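Print this page | E-mail this page

Vinegar, bicarb and other things we are told to put on everything

By Sioned Gronow

Filed under: Home > Cleaning > Tips we've tried

I keep a folder of cleaning tips that readers send in, and it has got fat enough that the elastic has gone. Most of them involve vinegar. A good many involve vinegar and bicarbonate of soda at the same time, and that seems as good a place to start as any.

Vinegar and bicarb together

It fizzes. I grant you it fizzes. Vinegar is an acid, bicarb is an alkali, and when you tip one onto the other they spend themselves on each other and leave you with slightly salty water and some gas. If you have a greasy plughole, slightly salty water will do for it what slightly salty water always does.

I tried it on the kitchen sink at home, which drains slowly whenever someone has been frying. Half a mug of bicarb, half a mug of vinegar, wait, rinse with the kettle. It drained a bit better. Next time it was slow I left out the powder and the vinegar and only used hot water and a good squirt of washing-up liquid, and it drained a bit better then too. Draw your own conclusions. If you have plastic waste pipes, let the kettle stand a few minutes first, as boiling water can soften the joints.

Used one at a time they are both worth having in. Bicarb is a mild scourer that won't mark enamel if you go gently. Vinegar takes off limescale. Neither needs the other.

Kettles

We have hard water in Parkemdale and the inside of a kettle looks like a cave by the end of April if you start with a clean one at Christmas. White vinegar works. So does citric acid, and the house doesn't smell like a chip shop. A heaped dessertspoon in a half-full kettle, bring it up warm, switch off, leave it for 30 minutes, pour away, then boil and throw out a kettleful of clean water before anybody makes tea.

Aminu Osagie wrote in to say he uses a sachet descaler called Volus and swears by it. I bought some. It did the job. The small print on the back says citric acid. The loose stuff from the hardware shop costs a good deal less, and you can use what's left over to do the shower head.

What I won't accept is the marble in the kettle. You are supposed to drop in a glass marble and the scale will "collect" on it. I ran one for weeks. I got a scaly kettle with a scaly marble in it, and a noise.

Don't put vinegar on these

This part I'm firm about, and I wish the people who print "100 uses" lists would be as well.

Marble, limestone and most stone worktops. The acid eats the polish and you get a dull patch that no amount of rubbing will bring back.

Anything you have just used bleach on. Vinegar and bleach make a gas you don't want in a small bathroom. Rinse thoroughly and open the window, or do the job another day.

Rubber seals, if you're doing it every wash. Plenty of people put a cup of vinegar in the washing machine drawer instead of softener. Now and again I can't see it hurting. Week in, week out I'd want to know what the maker of the machine thinks, and the handbook for mine says not to.

Cast iron, beyond a quick wipe.

The dishwasher and the lemon

Engelbert Grabner sent me two pages on putting half a lemon in the cutlery basket. He says his glasses have never been clearer. I did a fortnight with the lemon and a fortnight without, same tablets, same glasses, and put them along the windowsill. My sister couldn't pick out the lemon ones and neither could I. The pips, on the other hand, I found in the filter.

If your glasses come out cloudy, check there is salt in the salt compartment, top up the rinse aid and clean the filter. If they are still cloudy after a soak in vinegar, it isn't scale at all. The glass surface has been worn and nothing will fix it. Wash the good ones by hand.

While you have the door open, wipe round the edge of it, down at the bottom where the water never gets. I won't describe what was in mine.

Newspaper on windows

My grandmother did it, your grandmother did it, and I suspect newspapers were different then. All I got was grey fingers and a grey smear along the white paintwork. An old cotton pillowcase, cut up, does better. Use one piece damp with a drop of washing-up liquid in the water and one piece dry, and don't do it when the sun is on the glass or it'll dry in streaks faster than you can chase them.

Coffee grounds

Down the sink to "keep the pipes fresh": no. They settle in the bend and stay there. Ask any plumber.

In a saucer in the fridge: they do seem to take the edge off a smell, though so does finding whatever smells and taking it out.

On greasy pans: they scour, a bit. Then you have a sink full of grounds (see above).

Cola for the toilet

It does shift a light ring of scale, as it's slightly acidic. It's also brown and sticky and costs more than citric acid. I put this one down to people wanting a story to tell.

Dryer balls, tennis balls, foil balls

Kilian Pfister asked whether wool balls really cut drying time by 50 per cent, as his packet claimed. I timed three loads of towels with and three without. There was a difference of a few minutes, which could as easily have been me spinning some of them better. A faster spin in the washing machine did far more. Foil balls snagged a pillowcase. Tennis balls are good for a down jacket, where the filling does want knocking about, and otherwise they make the kitchen sound like a cobbler's.

Rice in the salt pot

This works, to my annoyance. A few dry grains keep the salt running in a damp kitchen. Change them when you fill the pot. I had this one down as nonsense for years and only tried it so that I could say so here.

Hairspray on ink

It used to work, when hairspray was mostly alcohol. Many of the newer ones aren't, and you end up with an ink stain that's stiff. Use surgical spirit on a cotton pad, put kitchen paper behind the cloth, dab from the outside in, and test it somewhere hidden first. On acetate or anything with a shine, don't try it at all.

Gadgets

I get asked about these more than about vinegar now. The window-cleaning box that crawls up the glass. The self-stirring pan. The scrubbing brush on a drill. Benedikt Kofler wants to know if I think a machine will be doing the washing-up for us before long, and whether he should wait before he replaces his dishwasher. I've been hearing that one since I was at school. My advice is the same for anything with a plug on it:

- Ask what it costs to run and what it costs when the brush wears out. A thing with its own special pads is a thing that will one day have no pads.

- See how you clean it. If the answer is "with a small brush, after every use", you've bought yourself a second job.

- Wait a year. If people are still using it, they'll tell you. If it's in the charity shop, that tells you too.

- Don't go by drawings and demonstrations. Everything looks marvellous with no crumbs about. Go by what it does on a baking tray that's had sausages on it.

So no, Benedikt, don't wait. Get the dishwasher.

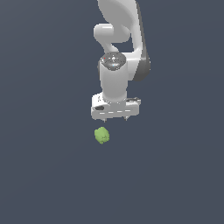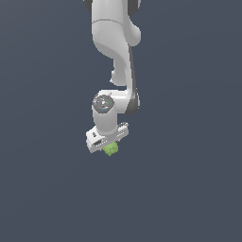
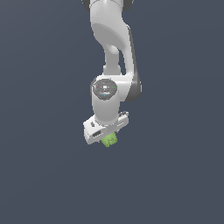
A white robot arm pointing downwards, three computer renderings.

Odds and ends from the folder

A slice of bread really will pick up tiny bits of broken glass, but so will damp kitchen paper, and you won't be tempted to leave it for the birds.

Toothpaste on silver is too harsh for plate. Use proper silver polish and a soft cloth.

A wooden spoon across a pan stops it boiling over for a short while. Turning the gas down stops it for longer.

Keep sending them in, and please say whether you have tried the tip yourself or read it somewhere. It saves me a lot of vinegar.

Last updated: 5th July

Tags: limescale, vinegar, bicarb, dishwashers, laundry, gadgets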